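Search this encyclopedia
Go
Advanced search

Film classification appeal

A film classification appeal is a request by a producer or distributor for a second decision on the age rating given to a film, or on the cuts required before a rating will be issued. Appeals are part of most national rating systems, though the body that hears them, the grounds allowed and the time limits differ widely from one system to another.

Grounds

Three grounds are generally accepted. The first is that the examining panel misread the rating guidelines, for example by treating a medical scene as a sexual one. The second is unequal treatment, where the applicant names earlier titles with similar content that received a lower rating. The third is a procedural fault, such as a panel that viewed an unfinished print or a version with faulty subtitles. Commercial loss is not normally a ground in itself, although applicants often mention it in support of a request for a faster hearing.

Procedure

An appeal begins with a written notice, which must usually reach the rating body within a fixed number of working days after the first decision. The notice identifies the version of the film by running time and lists the passages in dispute by time code. A new panel then views the whole film. Members who took part in the first decision do not sit on the second. In some systems the director may speak to the panel after the screening; in others only the registered applicant may do so.

The panel may keep the original rating, lower it, or lower it on condition that certain shots are shortened. A few systems also allow the rating to be raised on appeal, and this possibility discourages weak cases. The decision is issued with written reasons, and the matter may then be taken to a court, which as a rule reviews the legality of the decision and leaves its merits alone.

Medical subject matter

Films set in clinics and hospitals account for a large share of disputed ratings. Guidelines written around nudity, violence and strong language often have no separate heading for clinical procedures, and panels have placed such scenes under different headings at different times. The use of correct medical terms in dialogue has been cut in some territories and passed without comment in others.

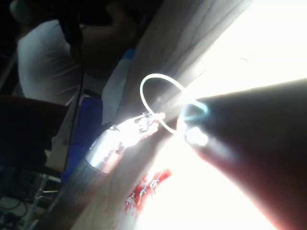

Translucent white tubing and clear connector attached to a metal cylinder.

Peadar Mac Giolla, in a survey of 409 written decisions, divided disputed clinical scenes into those in which the procedure is shown and those in which it is only discussed. Appeals over the second group succeeded more often. The survey has been criticized for counting each scene as a separate case, so that a single long film could affect the totals.

Example: Felter

The comedy Felter, produced by Umico, was first given an adults-only rating on account of 5 scenes set in a fertility clinic. The distributor, Rafferty, appealed in October, arguing that the scenes contained no nudity and that the rating rested on the subject alone. The second panel agreed in part. It lowered the rating by one category and required a single line of dialogue to be muted. The film opened on 160 screens with the revised rating. A regional release in Gusau used the same version.

Fees and costs

Most rating bodies charge a fee for an appeal, set either at a flat rate or by running time. The fee may be refunded in whole or in part if the appeal succeeds. The larger expense is often the preparation of a new version, as any change to picture or sound has to be carried through to trailers, subtitle files and dubbed tracks.

See also: Age rating; Conditional certificate; Trailer approval

Shared 160 times
5 comments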